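丸いテーブルを拭くのがこんなに面白いなんて ナディン・リズクさんに聞く、布とスプレーの話

取材に伺ったのは7月の午後。玄関を開けてくれたナディン・リズクさんは、挨拶もそこそこに「まずテーブルを見てください!」と奥の部屋へ案内してくれた。掃除の小さな教室を始めて2年、これまでに書きためた掃除のメモは3705枚になるという。枚数を聞いてのけぞった私に、「半分は布のことです。残りはほとんどテーブル」と笑う。

リズクさんの教室では、床も窓も後回しで、最初の回はテーブルだけを扱う。しかも丸いテーブルだ。

「四角いテーブルは端から端へまっすぐ拭けばいいでしょう。丸いのは、そうはいかないんです。みんな真ん中をくるくる回して、縁が残る。私も昔はそうでした。だから最初に縁を一周、それから内側を平行に拭いていきます。これを覚えると、家に帰ってすぐ試したくなるんですよ」

聞いているこちらまで、うちの食卓を思い出してそわそわしてくる。

布はどう選ぶのかと尋ねると、身を乗り出して話しはじめた。

「色です、まず色! 吸水とか厚みとか、もちろん大事ですけど、散らかったテーブルの上ですぐ見つかる色がいい。私は黄色が好きです。緑っぽいテーブルに黄色い布が置いてあると、それだけで手が伸びるでしょう」

たたみ方にも話は及ぶ。四つ折りにして、ひとつの面が汚れたら裏返し、次は開いて折り直す。几帳面に角をそろえる必要はないそうだ。「角が飛び出していても、拭ければいいんです。アイロンをかけた布で掃除したい人なんていますか? あ、ひとりいました。アイテン・アテシュさん。あの人は別格です」

スプレーの話になると、声がもう一段明るくなった。

「引き金のついたボトルって、持つだけで掃除をする気になりませんか。中身が透けて見えるのがいいんです。減っていくのがわかるから」
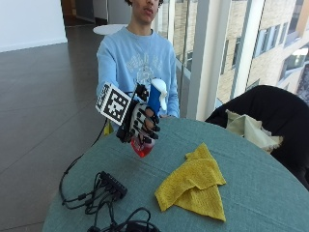 黄色い布とスプレーボトル
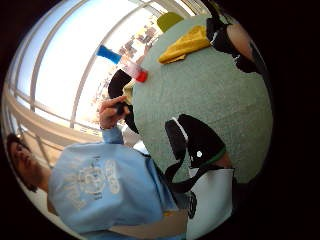
吹きつけるのは布にか、テーブルにか。私が長年迷っていたことを聞いてみた。

「布です。私は断然、布。テーブルに直接かけると、どうしても一か所にたまるし、横に置いてある物にもかかってしまう。布に2回、それで足りなければもう1回。ただ、ショウエン・モンさんは反対派で、テーブルに細かく散らすのがいいと言います。あの人の拭き方は速いんですよ、かけたそばから布が追いかけていく。見ていてほれぼれします」

流派が違っても、ふたりは仲がいい。同じ建物で月に一度、互いの教室を見学しあっているという。先月はモンさんの回に22人が集まり、椅子が足りなくなって、リズクさんは廊下から見ていたそうだ。

テーブルクロスがかかっている場合はどうするのか。

「いい質問です! 布製のクロスなら、拭く前にまず外して振る。拭いてどうにかしようとすると、細かいごみが織り目に入ってしまうんです。表面がつるっとした素材なら、かけたままでかまいません。でもめくって下も見てほしいな。うちは一度、下からレシートが出てきて、3591円の買い物でした。何を買ったのか、いまだに思い出せません」

では、物がいっぱい載っているテーブルは。片づけてから拭くのが正しい順番だろうと思っていたが、リズクさんは首を振った。

「全部どけようとすると、その時点で疲れてしまうんです。半分だけ寄せて、空いたところを拭く。乾いたら戻して、反対側。かばんが載っていても、箱が載っていてもいい。完璧に空っぽの日を待っていたら、夏が終わりますよ」

なるほど、とノートに書きながら、私は自宅の机に積んだ本のことを考えていた。あれも半分ずつなら、今夜できるかもしれない。

最後に、子どもや若い人に教えるときのこつを聞いた。

「先に手本を見せすぎないことですね。布とボトルを渡して、好きにやってもらう。縁が残ったら、横からしゃがんで光の当たり方を見てもらうんです。すると筋が見える。見つけると、言われなくても拭き直しますよ。あの『あった!』という声が好きで、この仕事を続けているようなものです」

次の回は、いよいよ椅子に進むという。座面より先に脚の裏を見るのだと、リズクさんはもう自分の椅子をひっくり返しはじめていた。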